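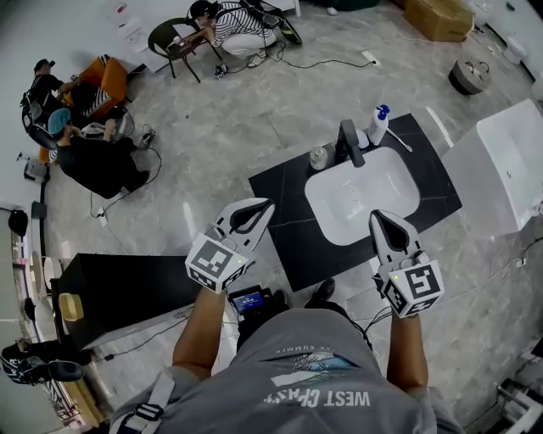
Hard water is a plumbing problem and plumbing problems are boring, so why would you give up an evening to hear about it? Somebody wrote that under the announcement for tonight, and I want to read it out first thing. Then ask for hands: who here has white crust on a faucet at home? Wait for the hands. Leave them up a moment so people can look at each other.

HARD WATER, SOFT WATER AND WHAT COMES OUT OF YOUR TAP
Speaker notes, Athanasiadis Hall, 10/19/19
45 minutes with questions. Pitcher and glasses on the front table BEFORE doors open.

1. Where the hardness comes from

Start with rain. Rain is very soft, it has picked up next to nothing. It sinks into the ground, takes up a little carbon dioxide from the soil, turns slightly acid, and if there's limestone down there it starts dissolving it. Calcium mostly, some magnesium. I love this part – you are drinking a bit of old seabed, shells and all! Say it slowly.

Gernham and Rillmont make the perfect pair. Gernham pumps from wells in limestone. Rillmont has the reservoir up on the granite, and granite hardly gives anything up. The two towns are six miles apart and the soap behaves like it's on two different planets.

Hold up the two jars (Gernham has the red lid). Same amount of water, same squirt of plain liquid soap, shake both. Count to ten out loud with the room. Rillmont foams right up, Gernham goes cloudy and flat. Has to be REAL soap, the castile kind. Dish detergent is made to cope with hard water and it will ruin the demonstration, as it did in June.

2. The number on the report

Your water supplier publishes a report. Find hardness, usually given as milligrams per liter of calcium carbonate. Gernham came out at 200 the last time I looked. Anything over 180 is normally called very hard. Some reports use grains per gallon, where one grain is a little over 17 milligrams per liter, so Gernham would be close to 12 grains. Write both on the board and leave them there, people always ask again.

Test strips are fine for a rough idea. Dip, shake, wait for the time printed on the packet, compare in daylight. Under yellow bulbs all the little squares look alike.

If someone is on a private well, that's a different conversation. A lab test, and for more than hardness. Have the handout ready.

3. What it does in the house

Heat is what brings the scale out. Cold pipes don't get much, but the kettle and the water heater do. Pass the heating element around (it's heavy, two hands, and it sheds – put the tray under it). People gasp at this, let them.

Then the smaller stuff:
Spots on glasses. That's just what stays behind when a drop dries.
Stiff towels.
The gray ring in the tub, which is soap and calcium stuck together. Soap scum has such a dull name for a neat bit of chemistry!
Shower heads that spray sideways.

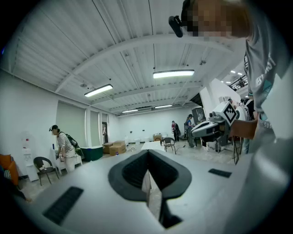 The shower head is the cheapest fix of the night. Fill a sandwich bag with plain white vinegar, tie it around the head so the holes are under, leave it an hour, scrub with an old toothbrush, run it hot. Warn them off doing this with fancy finishes, brass and nickel especially, without checking what the maker says. And no vinegar on marble or limestone counters, ever. The vinegar can't tell the scale from the stone – it will eat both with equal pleasure.

Also: never mix vinegar with bleach. Say it twice. It makes chlorine gas.

For kettles I like citric acid better. No smell. A spoonful in a full kettle, bring it to a boil, switch it off, let it sit, pour out, rinse well, boil once more with fresh water and throw that away. If there's time, drop a chip of scale in the beaker and let the front row listen to it fizz.

4. So do you need a softener?

My answer is maybe, and I know that's annoying. Explain how one works first. The tank is full of tiny resin beads holding sodium. Hard water goes through, the beads grab calcium and let go of sodium. When they're full, a strong salt rinse recharges them. That's where the bags of salt go.

Good points: the heater stays cleaner, you use less soap, the towels feel nicer. Bad points: cost, lugging salt, the rinse water goes down the drain, and there's some extra sodium in what you drink. Anyone on a low-sodium diet should ask their doctor. Plenty of houses leave the kitchen cold tap unsoftened and I think that's a lovely compromise.

Mention the Mandosus jug because somebody is bound to have one at home. I've had mine eight months. It takes the edge off for tea, but it won't do a thing for the shower, and the cartridge has to be changed when it says so.

5. Is it bad for you?

No. Calcium and magnesium are things your body uses. Hard water can be rough on dry skin, and some people swear their hair is different in Rillmont. I believe them about the hair, mine is!

6. Tasting

My favorite bit, so don't let section 4 eat the time. Two pitchers, same temperature, labeled only with a star and a circle. Everybody tries both, no talking until the glasses are down. Then make black tea with each. The hard-water tea gets a film on top and looks duller, and the soft one comes out bright and sometimes a bit sharp. Ask which they'd drink every day. In my experience people pick whatever they grew up with, and then argue about it all the way to the parking lot.

Spare cups are in the blue crate. Lids back on the jars before packing up, and bring home the tray this time.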